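Dumpling folks wanted! Come eat, fold and talk with me this August

Posted June 19, 2024 by the Trumness Supper Project

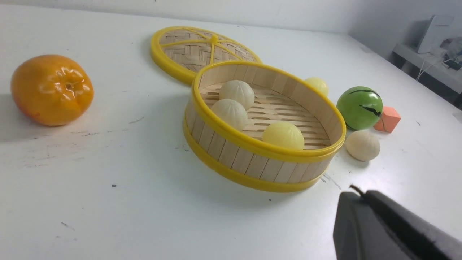 I'm looking for 20 people who grew up with a dumpling in the house. Any dumpling! Soup ones, fried ones, potato ones, the kind your aunt makes once a year and guards like state secrets. I've spent a good chunk of my life asking strangers what they ate on Sunday nights, and now I finally have a little money and a real kitchen to do it properly. The plan is a small book and a set of recordings about home cooks and the things they wrap in dough. Pleated buns in a round bamboo steamer are what got me hooked (I still can't pleat one to save my life), but please don't think you have to make those. If your family's version is a lumpy thing boiled in a dented pot, I want you even more.

We'll be cooking at the Atberg Street kitchen, on the ground floor of the old Phan Building. There's a ramp at the side door and a parking lot in back, and the 3 bus stops at the corner. The kitchen has gas burners, plenty of counter and one oven that runs hot, so if you bake yours, let me know and we'll keep an eye on it together.

So what would you be doing? You come in for one afternoon in August, we go through your recipe at your pace, and I ask you a lot of nosy questions while you work. Who taught you, what did they yell at you for, what do you do differently now. I record the sound only. If you don't want your name in the book, we'll use a first name you pick, or none. After that we eat what you made, and you take the leftovers home. Plan on 3 hours, a little more if you're a talker, and I hope you are.

I pay $70 for the afternoon, in cash or by check, and I buy the groceries. Send me your list a week ahead. If there's one brand of flour or one kind of vinegar you can't live without, put that down and I'll go hunting for it. Bus fare I'll cover too, just keep your receipt.

You don't need to be a good cook in any official way! No restaurant people this time, sorry, I love you but you've got other chances to be heard. You do need to be 18 or over, and to have made your dish at home enough times that you don't need to look it up. I'd especially love to hear from people over 60, since my list so far is very heavy on folks my own age. You can bring a helper, a kid, a sister who thinks she does it better. The helper doesn't get paid but does get fed.

If English isn't what you cook in, that's fine. Tell me which language and I'll try to find someone to sit in with us. I've got Spanish and Vietnamese covered already, and a neighbor has offered her Polish.

Allergy stuff: we can't promise a kitchen free of nuts, wheat, eggs or shellfish. Other groups use the place all week and I only get it for my afternoons. Please think about that before you sign up.

To get in on this, drop me a note through the contact page, or leave a card in the Trumness box at Vurkidis Grocery, next to the register. Put your name, a phone number, what you make, and who you learned it from. Two or three lines is plenty. Don't send me the recipe yet, I'd rather hear it from you the first time. I'll call everybody back, even if the spots are gone, and I'm keeping a waiting list in case people's summers fall apart like mine always does.

One more thing, people keep asking if they'll get a copy of the book. Yes! Everybody who cooks gets one, plus their own recording to keep. I can't tell you when it'll be done. My last project took me way longer than I said it would, and I'd like to not make that mistake in writing again.

Oh, and bring an apron. We own exactly one and it's mine.

Get our newsletter! One email a month, unsubscribe whenever you like. This site uses cookies to remember your settings. By continuing to browse you agree to our use of cookies. Accept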